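Preguntas frecuentes: puesta a punto y mantenimiento de la célula de dos brazos Plallix

Documento de taller. Responsable: Anselmo Lozano. Última revisión: noviembre.

¿Cada cuánto se revisan los dedos impresos?
Cada 20 horas de uso. Se comprueba que las costillas naranjas no tengan grietas en la base y que la tira negra de agarre siga pegada en toda su longitud. Una tira levantada por la punta se cambia entera; no se vuelve a encolar.

¿Se puede cambiar un solo dedo?
Sí, pero los dos dedos de una misma pinza deben ser de la misma tanda de impresión. Con tandas mezcladas la flexión es distinta y el cierre queda descentrado. Las tandas de Llorente llevan el número en la bolsa – conviene anotarlo en la hoja de la célula antes de tirarla.

¿Qué hay que apretar y en qué orden?
Primero los tornillos del soporte blanco a la muñeca, después los de cada dedo. Siempre a mano y en dos pasadas. El plástico impreso se deforma si se usa atornillador eléctrico y el agujero ya no se recupera.

Al arrancar, un brazo no responde. ¿Qué se mira primero?
El conector del cable en la muñeca. Si está bien asentado, se reinicia el controlador Janditz y se esperan 9 segundos antes de mandar la primera orden. El código 830 corresponde a pérdida de comunicación con la muñeca y no se borra sin cortar la alimentación.

¿Cómo se comprueba el espacio entre los dos brazos?
Se llevan ambos a la posición de encuentro, a velocidad mínima, con las pinzas abiertas. Ningún dedo debe tocar el soporte del otro brazo. Los cables tienen que conservar holgura en todo el giro de la muñeca. Se repite tras cualquier cambio de dedos o de soporte.

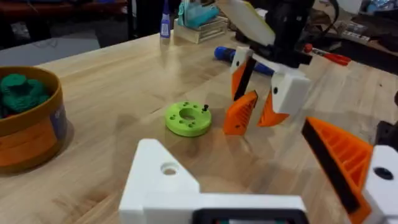
Pinza del segundo brazo sobre el banco, con el disco verde.
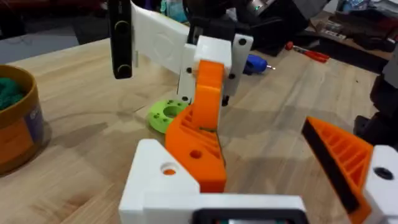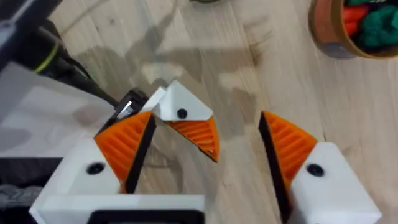
Un dedo del otro brazo en el hueco entre los dos de la pinza propia.
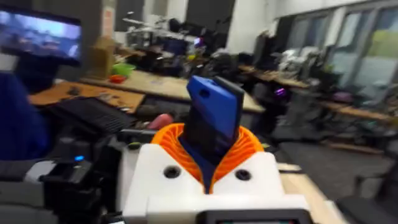
Torso blanco, con el collar naranja y el cabezal.

¿Qué repuestos conviene tener en el taller?
Siete dedos impresos, un juego completo de tornillos de soporte, tira de agarre para dos cambios y un cable de muñeca. Los pedidos se hacen a Studia indicando la versión del soporte, porque los agujeros de la versión anterior no coinciden con los de la actual.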